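An Afternoon at the Prasberg Open Day

January 28, 2019

I finally got to the open day at Prasberg. I had meant to go last January and the one before that, and both times something came up at home. This year I put it on the calendar early, packed a sandwich and drove over after the snow plows had been through.

The building is an old mill from 1902. The ground floor belongs to Dastatico, a small company that works on robot arms for household and warehouse jobs. Upstairs there is a machine shop called Ziltden that makes brackets and mounts. Both were open to visitors, but the line for the stairs was long, so I spent most of my time on the ground floor.

Entry was free. You signed a sheet, got a paper badge, and were sent off in groups of 25. Our guide told us the place had 700 visitors the year before and that they had run out of coffee by noon. There was still coffee when I got there, and it was fine.

The first stop was a sorting station. An arm picked boxes out of a bin and put them on a belt. I have seen videos of this kind of thing, and in person it is slower and louder than I expected. The noise comes from the air pump, which sits under the bench and runs on and off. A boy in front of me asked if the arm ever gets tired. The guide said the motors get warm and they let it rest at lunch, so in a way it does.

The second stop was a talk with slides in a side room. It was hot in there and I didn't take many notes. The main point was that hard, square things are mostly a solved problem, and that the people at Dastatico now spend their time on things that bend, squash or slip. They had a long list of them on a slide – socks, sponges, bread, plastic bags, phone cords. A woman near the back asked about eggs and was told that eggs are easier than socks, which surprised the room.

After that came the part I liked best, the household bench. The arms there are fitted with a gripper and a small camera near it, so you can look at a screen and see close up what the gripper is doing. The staff let us stand fairly close, behind a strip of yellow tape. Our group stayed longer than it was supposed to, and the next group had to wait in the hall.

The item I remember most was a light blue bath pouf, the mesh kind you can buy in any drugstore. It is a good test, I think. It has no real sides, and it is all loops and folds with a lot of air between them. The place where it all comes together is narrow, and the gripper has to deal with that or else grab a handful of netting.

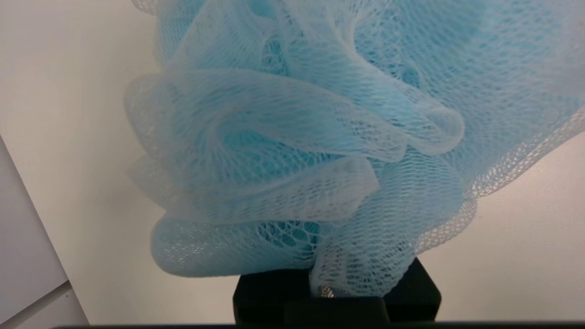 Why would anyone practice with soft household things when the paying work is in boxes? Most of what people have in their homes is soft or has an odd shape, and a machine that can only handle boxes will never be much help there.

I asked how long it takes to set up a new object. The answer was that it depends on the object, and that a bad week on one thing can help with the next. I would have liked a number, but I can see why they didn't want to give one.

The last stop was a table run by a group from Dağdelen, with kits for kids. You could build a simple claw out of cardboard and string and take it home. I made one too. The string came loose in the car and I fixed it with tape.

I was there for 2 hours in all and never made it up to Ziltden. If you plan to go next year, park behind the mill. The front lot was full when I got there, and the walk from the street is icy. Bring a light jacket you can take off, too – the halls are cold and the talk room is not.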